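Subject: Re: Bimanual cell - left arm offset after base plate refit
Date: Thu 29 February
List: Clellik cell maintenance

> We took both arms off the rail in November to replace a servo and
> put them back on the same marks. Since then the left gripper closes
> to one side of where it should. Homing passes with no errors.
> Do we need to redo the whole calibration, or only the left arm?
> Stimel, bench 12

Only the left arm to begin with, but check the plates before touching any numbers. Pencil marks on extrusion are not good enough. On our cell at Obradović the plate had gone back slightly skewed because one bolt was tightened fully before the others were started. Slacken all of them, push the plate square against a straight edge laid along the rail, then tighten diagonally in two passes.

Next, look at the cables. Ours are braided and leave a free loop above each wrist. If the loop is too short it pulls on the last joint near full reach, and the error looks just like a bad offset. Drive the arm through its range with torque off, by hand, and feel for drag.

Then bring the two grippers together over the middle of the floor, tips almost meeting, and compare heights and angles by eye. We do this over a flat card so there is something to line up against.

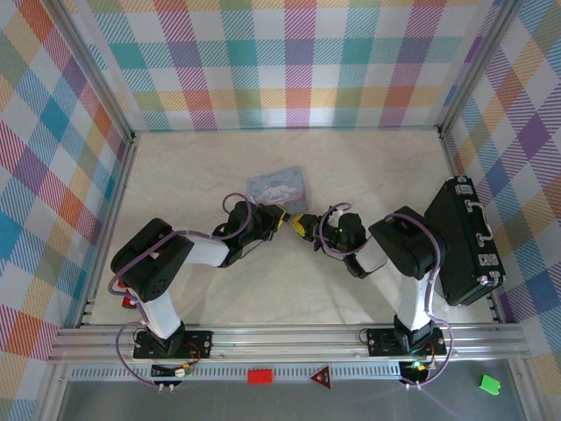 How often should the servo offsets be rewritten?
Only when a servo, horn or base plate has been changed. Rewriting them on a schedule hides wear that ought to be found and fixed.

If the tips still disagree once the plate is square, home the left arm, read back joint 1 and compare it with your saved file. Ours read 233 against a stored value of 200, and the difference came from the horn having been refitted one spline out. We refitted the horn and left the file alone.

Run the Bomomel check routine last, 41 poses, both arms, at low speed. Keep the log from before the change - you will want it if the fault comes back.

Clellik maintenance desk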